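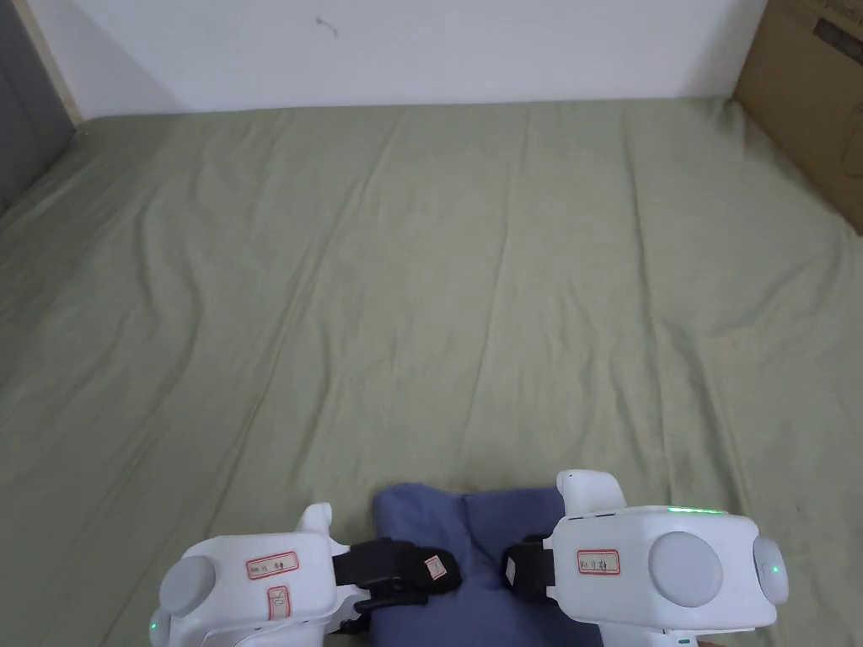 3장. 매트리스 온열패드 Jerby 설치와 첫 사용

3-1. 설치 전 확인
구성품: 패드 본체, 조절기, 전원선, 고정 밴드 4개. 빠진 게 있으면 설치하지 말고 구입처로 먼저 연락.
매트리스 커버는 벗기고 시작. 토퍼가 있으면 토퍼 위에 깔 것. 토퍼 밑은 안 됨.
콘센트 위치 확인. 멀티탭에 다른 난방기구와 같이 꽂지 말 것.

3-2. 패드 깔기
1. 패드를 상자에서 꺼내 평평하게 펼침. 접힌 자국은 손바닥으로 밀어서 폄.
2. 로고 있는 면이 위. 연결 단자는 발쪽으로.
3. 고정 밴드를 모서리 네 군데에 걸기. 밴드가 꼬이면 풀어서 다시.
4. 단자에 조절기 선 연결. 딸깍 소리 날때까지.
5. 시트를 그 위에 덮음. 얇은 면 시트 권장. 두꺼운 이불은 패드와 시트 사이에 넣지 않음.

주의: 패드가 접힌 채로 전원 켜지 말 것. 과열 원인. 시트 주름은 괜찮지만 패드 자체가 접히면 안 됨.
주의: 핀, 옷핀, 집게로 패드를 고정하지 말 것. 열선 손상됨.

3-3. 처음 켜기
1. 전원선을 콘센트에 꽂음. 조절기에 흰색 불.
2. 전원 버튼 3초 누름. 초록색으로 바뀌면 정상.
3. 온도는 2단으로 시작. 10분 기다렸다가 손으로 확인.
4. 고르게 따뜻하면 완료. 한쪽만 차가우면 단자를 뺐다가 다시 끼우고 1번부터.

첫 사용 때 새 제품 냄새가 조금 날 수 있음. 창문 열고 환기. 타는 냄새면 바로 전원선 뽑고 사용 중지.
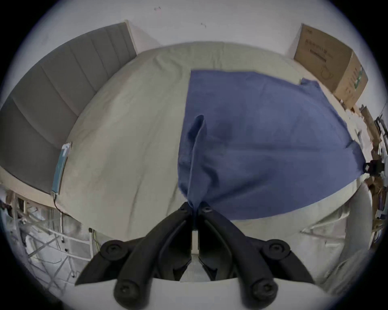 3-4. 앱 연결 (선택)
앱 없이도 쓸 수 있음. 예약 기능만 앱 필요.
1. 휴대폰에 Temo 앱 설치, 블루투스 켜기.
2. 조절기의 타이머 버튼을 길게. 불이 깜박이면 대기 상태임.
3. 앱에서 "기기 추가" 누르고 목록에서 Jerby 선택.
4. 침대 이름 입력하고 저장. 이름은 나중에 바꿀수 있음.

참고: 침대 두 대를 같이 쓰는 집은 한 대씩 따로 등록. 동시에 대기 상태로 두면 목록에서 구분이 안 됩니다.
참고: Mollel 구형 조절기는 앱 연결 안 됨. 온도 조절만 가능.

3-5. 예약과 자동 꺼짐
자동 꺼짐 기본값은 10시간. 앱에서 더 짧게 변경 가능, 더 길게는 안 됨.
예약은 하루 2회까지. 취침 전 예열은 1단이나 2단이면 충분.
자는 동안 3단 이상 쓰지 말 것. 저온 화상 위험. 영유아, 피부 감각이 둔한 분, 혼자 조절기를 못 쓰는 분은 사용 금지.
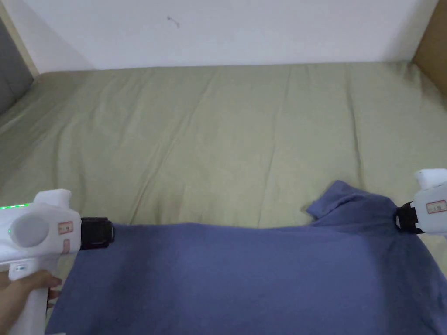
3-6. 세탁과 보관
세탁 전 조절기 분리. 꼭. 조절기와 전원선은 마른 천으로만 닦음.
1. 세탁망에 넣고 찬물, 울코스.
2. 탈수는 약하게. 손으로 비틀어 짜기 금지.
3. 그늘에 눕혀서 건조. 건조기, 다리미 사용 금지.
4. 단자 속까지 완전히 마른 뒤에 다시 연결. 덜 마른 상태로 켜면 고장이고 보증 제외임.

안 쓰는 계절에는 느슨하게 말아서 보관. 위에 무거운 물건 올리지 마세요. 10월쯤 다시 꺼낼 때 선 피복이 갈라졌는지 먼저 보고, 3-3부터 그대로 반복.

3-7. 불빛이 이상할 때
빨간불 계속 켜짐: 단자 접촉 불량. 다시 끼우기.
빨간불 깜박임: 과열 보호 작동. 전원선 뽑고 식힌 다음 패드 접힌 곳 확인.
불이 아예 안 들어옴: 다른 콘센트에 꽂아 봄. 그래도 안 되면 수리 접수.

수리 접수는 Flumton 고객지원 담당 Pascual Zúñiga 앞으로. 조절기 뒷면 일련번호를 같이 적어 주세요. 패드만 보내지 말고 조절기도 같이 포장해서 보낼것.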